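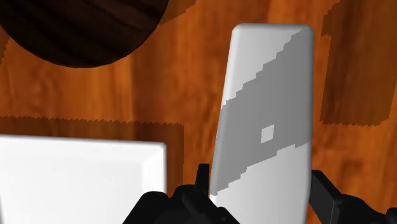
第4回の講義では、学校の創立者の伝記をどう読むかについて話します。地方の学校の歴史を調べるとき、最初に出会う資料は、たいてい創立者の短い略伝です。略伝は記念碑の文章に似ています。石碑を一つ考えてください。木の机の上に立っている、角の丸い、背の高い白い直方体のような形でよいです。その面に入る文字の数は決まっていますから、書く人は何を刻み、何を刻まないかを選ばなければなりません。この講義で皆さんに見てほしいのは、その選び方です。

1 事例:Grandtonの夜間学校

今日の事例は、Bogdan Pawlakという教師です。彼はUrnenの町で生まれ、父は測量の仕事をしていました。若いときにGrandtonへ移り、製材所の倉庫の二階を借りて、働く人のための夜間学校を開きました。授業は夜の七時に始まり、読み書き、算術、簿記を教えました。この学校は後に町の師範学校になります。

Pawlakについては、主な資料が2つあります。一つは学校の記念誌にのった略伝、もう一つは彼が妹に送った手紙の束です。手紙は現在、Rutkowska文庫にあります。目録の番号は1439です。レポートで引用するときは、この番号を必ず書いてください。

2 略伝の書き出し

略伝は、父の職業と母方の家系から始まります。母の祖父が町の判事であったことが、本人の最初の授業よりも先に書かれています。私は初めて読んだとき、少し不思議に感じました。しかし、この時代の略伝では普通の順序です。家系は、その人が信用できる人物であることを読者に示す役目を持っていました。

注意してほしい点は、家系の記述が間違いだということではない点です。教区の記録と比べると、名前も職業も合っています。問題は、そこに書かれていない人のほうにあります。たとえば、倉庫を貸した製材所の主人Pritikの名前は、略伝に一度も出てきません。手紙の中では、彼は何回も出てきます。薪の代金を払ったのも彼でした。

3 数字の読み方

略伝には、最初の冬の生徒が70人であったと書いてあります。手紙には、十二月の夜に「約576ページの帳面を皆で分けて使った」という文があります。この二つの数字は種類が違います。前の数字は名簿に登録した人の数と考えられますが、毎晩来た人の数かどうかは分かりません。後の数字は物の量で、本人が記憶で書いたものです。どちらも証拠として使えますが、同じ重さで並べることはできません。

出席簿が残っていれば確かめられますが、今のところ見つかっていません。授業料の受取帳は一部だけ残っていて、破れているページが多いです。

4 「創立」という言葉

夜間学校が始まった時と、師範学校として認可を受けた時の間には、かなり長い時間があります。記念誌は前のほうを創立と呼び、役所の書類は後のほうを創立と呼びます。Pawlak自身は手紙の中で、この言葉を使っていません。彼はただ「夜の仕事」と書いています。原文の単語には「勤め」の意味もあるので、訳し方には議論があります。私は「仕事」を選びましたが、ほかの訳も可能です。

5 次回までの課題

配った略伝と手紙の抜粋を読み、次の点について短い文章を書いてきてください。

・略伝にあって手紙にない事柄を一つ選び、なぜ書かれたかを考える。
・手紙にあって略伝にない人物を一人選び、学校との関係を説明する。Pritikは今日扱いましたので、ほかの人を選んでください。

手紙の抜粋には、綴りが統一されていない地名があります。Urnenは三通りに書かれていますが、同じ町です。辞書にない略語は、抜粋の最後の表を見てください。次回は、同じ手紙を使って、師範学校の認可の経過を読みます。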